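Proyecto Nondlow: recoger alimentos de juguete con dos brazos en un taller compartido
Elaine Medeiros
Informe de la segunda fase

1. Objetivo

El proyecto quiere que un brazo con pinza tome una pieza de la mesa y la deje en el cajón abierto de una cajonera, o en una cesta. En la primera fase trabajamos solamente con cubos. En esta fase usamos alimentos de juguete, porque sus formas son irregulares y obligan a decidir bien el ángulo de la pinza.

2. Montaje

El montaje está en el taller Veres, sobre una mesa que compartimos con otros grupos. El control corre en un ordenador de 2016, que es lento pero suficiente. El programa de movimiento se llama Vevance y lo escribí yo en septiembre. Antes de cada sesión se calibra la pinza y se deja el cajón abierto hasta el tope.
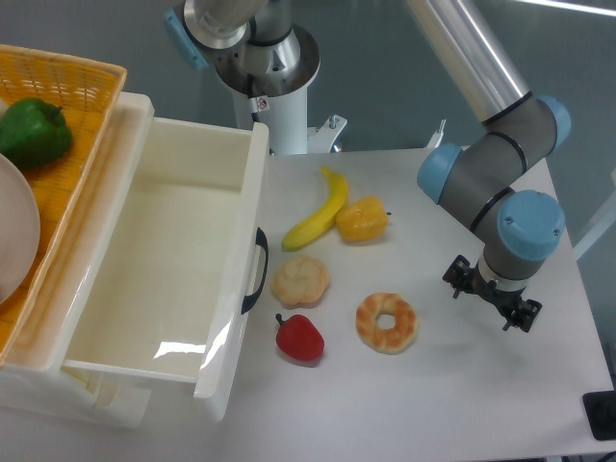
Figura 1. La pinza abierta sobre la mesa, a la derecha de la rosca, con el cajón abierto a la izquierda.

3. Pruebas

Hice 100 intentos, siempre con la misma velocidad. En alrededor de 80 la pieza llegó a su destino. El plátano fue la pieza más fácil cuando la pinza entraba perpendicular a su eje. Los pimientos giraban un poco al cerrar los dedos — sobre todo si el contacto era cerca del tallo. Con la rosca probé dos agarres: por fuera, y con un dedo dentro del agujero. El segundo falló siete veces y lo abandoné.

4. Problemas pendientes

Cuando dos piezas se tocan, el programa las toma por una sola y calcula mal el centro. Por ahora las separo a mano. También falta coordinar el segundo brazo, que en estas pruebas quedó en reposo. En la próxima fase quiero corregir primero la separación de piezas y después repetir la serie completa con la cesta como destino.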